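# Getting a shared kitchen and supply room ready for automated restocking

Last updated July 2020

These instructions are for site leads at Gostbridge who have a restocking unit arriving. They cover the shelves, the labels, the first two weeks, and what to tell the people whose jobs are going to shift. They were written after the Väisänen building went live and corrected after the Oltura building, where we did several steps in the wrong order.

## What changes for staff

The kitchen and supply crew used to spend the first part of each shift walking from room to room with a clipboard, writing down what was missing. The unit now does that walk at night. It checks each compartment against the list and leaves a restock sheet in the morning queue.

The crew still does the following:

- washing and checking dishes
- anything breakable or awkwardly shaped
- deciding what gets thrown out
- answering requests from the people who use the rooms

No hours were cut at Väisänen. The shift start moved half an hour later, and two people who had bus connections to think about needed a different arrangement. Ask about this before the schedule goes out. We asked afterward, and it cost us some goodwill.

## Step 1: Make the item list

Start with the list you already have, even if it's bad. Ours had 531 lines, and a lot of those were the same thing under different names. "Bowl, mixing" and "mixing bowl lg" were one item. Ulla Hyvönen cleaned it up with the crew in the room, and I would do it that way again, because they know which names people really use.

Get it down to 200 lines or fewer for the first run. The software will take more, but matching errors go up and the crew ends up sorting them out by hand.

## Step 2: Give every compartment an address

Use column, then row, counting from the top left. A2 is the first column, second from the top. Write the address on tape at the front edge of the board, where a person standing up can read it too.

Don't skip the compartments you plan to leave empty. An empty compartment with an address is recorded as empty. One without an address gets reported as a fault every night until somebody fixes the map.

## Step 3: Sort what goes where

Work one column at a time.

1. Take everything out and wipe the boards.
2. Put light, wide items at the top and heavy ones at the bottom.
3. Keep one kind of item to a compartment where you have the room.
4. Pull small or dark items forward. Anything deep at the back of a shaded compartment is hard to pick out, for the unit and for people.
5. Keep handles from sticking out past the front edge.
6. Move loose cables off the floor in front of the shelves. 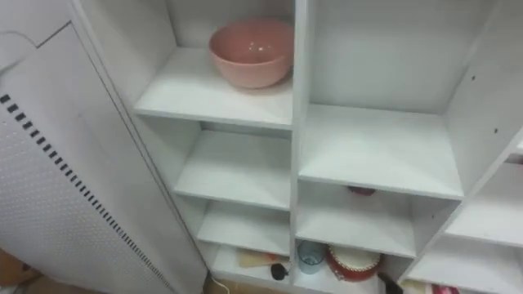 Clear containers need their own check. The Bristex shelf software we use reads solid colors well and misses transparent cups more often than I'd like. Put them in a compartment of their own and have a person confirm the count for the first 18 nights. After that you can go to a weekly check if the sheets have been right.

## Step 4: Run it alongside the clipboard

For two weeks, do both. The crew walks the rooms as before, and the restock sheet is printed but not acted on. Compare the two at the end of each shift.

At Oltura we had 8 mismatches on the first night. Most came from items that had been put back in the wrong compartment during the day, so the sheet was right about the shelf and wrong about the stock. Talk to the people who use the kitchen before you blame the unit.

## Step 5: Decide who can overrule it

Anyone on the crew can cross out a line on the restock sheet. They write a short reason and initial it. They don't need a supervisor's approval. Aarne Ahonen reads the crossed-out lines at the end of the week and changes the list if the same one keeps coming up.

Put this rule in writing before the first night. Some of our people thought the sheet was an order — one of them restocked paper filters for a coffee machine that had been taken out in December.

## If something goes wrong

Stop the night run from the panel by the supply room door and go back to the clipboard. Leave the addresses on the shelves. Write down the compartment, the item, and what the sheet said, and send it to Aarne before the next shift starts.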